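# Simulated city claims to make delivery robots safer around people. Maybe.

Saturday, July 6, 2024

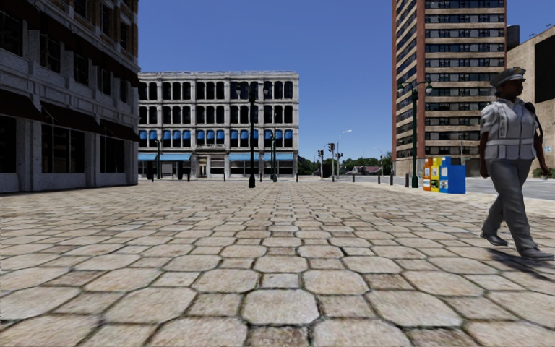

The group behind Vandau, a training method for sidewalk delivery robots, says its software learned to steer around people without ever going near a real one. All of its practice took place in computer-made streets and plazas. In a paper posted this week, the authors report 640 test runs on real pavement with 3 collisions, none of which hurt anyone.

That sounds good until you read how the runs were set up. Every one took place in daylight on the grounds of the Saengthong business park, where the walkways are wide and most of the people passing by work there. They see the robots every week. A shopper with a stroller and a phone in her hand is a different problem, and the paper has very little to say about her.

The method itself is simple enough. Simulated walkers are sent across the virtual city on paths the robot can't predict, and the software is scored on how much room it gives them. The walkers change speed and sometimes look away from where they are going. Prapai Klinhom, the lead author, says the looking away matters most.

"If the person isn't watching the robot, the robot has to do all the work," Klinhom said. "Older simulators had people politely stepping aside."

Fair point. But the simulated walkers in Vandau are nearly all adults on foot, moving alone. Groups show up in only two of the test maps. Dogs on leashes don't show up at all, and neither do wheelchairs. Klinhom said both are planned and gave no date.

Ketsara Chaimongkol, who studies street safety at the Givon Institute and had no part in the project, has read the paper and isn't sold. She would like to see the same software tried by people with no stake in the result, on a street the authors didn't choose.

"Three collisions is a small number, and so is one business park," she said. "I can't tell from this what happens outside a grocery store at six o'clock."

She also noted that the paper compares Vandau with an older system that was last updated in March of last year. A newer rival might have closed the gap.

Fitero, the delivery firm that paid for part of the work, plans to put the software on its own robots this fall. It would not say in which cities.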